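Bottled water at Pledine Hall: what changes from May

Members who use the hall will have noticed that the big bottles have gone from the kitchen. The hall group agreed at its last meeting to change to small ones for talks, classes and the lunch club, and the first delivery is now in the store cupboard behind the stage.

The reason is mainly waste. When we put out large bottles with cups, most of them came back half full and had to be poured away, as we can't keep an opened bottle from one booking to the next. Mererid Griffiths kept a tally over the year and found that 2046 cups had been used, a good many of them for a mouthful or two. The stock book shows 1291 large bottles bought over the same twelve months, and that figure was a surprise to everyone at the meeting.

Small bottles are not the perfect answer and the group knows it. They use more plastic for the amount of water in them. Against that, a person can put the cap back on and take the bottle home, and an unopened one goes back in the cupboard for the next group. A small bottle is also easier to manage for anyone with weak hands or a full bag, and it fits on the fold-down part of the chairs in the Gethin Room, where the cups were always being knocked over.

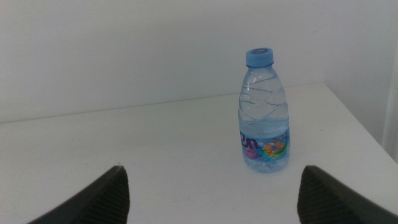

Ynyr James wrote in to say that he would sooner see jugs and proper glasses back on the tables, as there were when the Rukden choir used the hall, and that the tap water in Fudodmont is perfectly good to drink. He adds that he finds a new screw cap stiff to turn and would be glad if helpers would loosen it for anyone who asks.

Both points were talked over. Jugs will be put out for any booking that asks for them, provided the group washes up afterwards. We have enough glasses for the Gethin Room but not for the main hall, and the dishwasher is still waiting for a part. Helpers at the lunch club have been asked to offer to open bottles as they go round. Please don't open them before people sit down, because an opened bottle can't go back into stock.

A few practical matters for those who book the hall:

Bottles are on the lower shelf of the store cupboard. Take from the left, where the older stock is kept, and write the number taken in the book hanging on the door. The charge is added to the hire bill at the end of the month.

Please set the bottles out upright, one to a place, and keep them off the radiator shelf and the south windowsill.

Empty bottles go in the recycling bin by the side door with the caps screwed on. Squash them first if you can, as the bin fills quickly after a large booking. If there is water left, tip it on the tubs by the entrance, which dry out fast at this time of year.

People are welcome to bring their own bottle and fill it at the kitchen tap. The left-hand tap is the one for drinking. The right-hand one comes through the old tank and is for washing up only – there is a new notice above the sink, as the last one had faded.

The arrangement will be looked at again after the summer bookings. Comments can be left in the box in the porch or given to Mererid Griffiths at the lunch club.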